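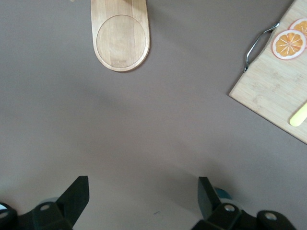
Search this site
Search for:

Short Fiction / Sports

Reading time: 3 min

Second Leg

Turnatmont needed a draw to stay up. They had the draw for 81 minutes, and then the rain got heavier and the fourth official held up the board with the number 8 on it.

Léonie Tessier ran to the touchline and pulled the gloves off her hands so she could tie her boot properly. She was the number 8. She had not played well. Her left knee had been taped since June and she had lost the ball twice in the center circle in ten minutes.

"Not me," she said.

"You," said Mireille Chauvin. The coach did not look at her. She was looking at the far corner, where Hoshino had three players waiting for the throw.

Léonie sat on the bench next to Etenesh Gebreyes, the spare keeper, who moved her bag to make room. The attendance went up on the scoreboard: 952. Somebody in the away end cheered at it.

"More than last week," Etenesh said.

"Last week was 593."

"You remember that?"

"I remember all of them."

Rosine Rolland had gone on in her place. Rosine was seventeen and fast, and she had played four league games. The first thing she did was win a free kick by the dugout. The second was to give the ball straight to the Hoshino right back, who hit it long. The whole bench stood up. The shot went over and landed on the roof of the Kaletti tire shop, where it stayed.

They got another ball. The referee added four minutes.

Corentin Joly, the physio, came down the bench with ice in a plastic bag and held it on Léonie's knee without asking. She let him. She could not see the goal from where she sat, only Chauvin's back and a piece of wet grass on her sleeve.

"What's happening?" she asked.

"Corner," Corentin said.

"Ours?"

"Theirs."

She heard it – the boot, then a lot of shouting, then one voice above the rest that she knew was their captain's. The ball came out high and Rosine went after it. She had nobody with her. She ran it all the way to the corner flag and stood over it with her back to two defenders, and she stayed there, getting kicked, until they knocked it out for a throw. Then she did it again.

When the whistle went, Etenesh was already on the field. Chauvin sat down in the empty seat.

"You'd have tried to score," she said.

Léonie took the ice off her knee. "Yes," she said, and went to find Rosine.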